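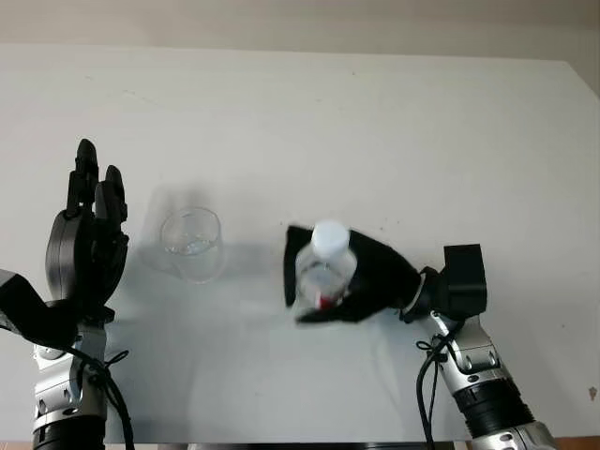 When can customers get the Eltalus hand kit? Orders open in May, first 400 units only.

March 19, 2022
By Modupe Jibrin

CATOTDEN - Eltalus hand kit, now official. Left and right hands, black, many-fingered, sold as a pair. Bolts up to the Mellum arm, no adapter needed. Bottle handling is teh demo most buyers ask for, so the grip presets ship with it. Price $1,402 a pair, spare finger set $434. Over 700 names on the wait list allready. Resellers go through Unnithan. Press loaners on request.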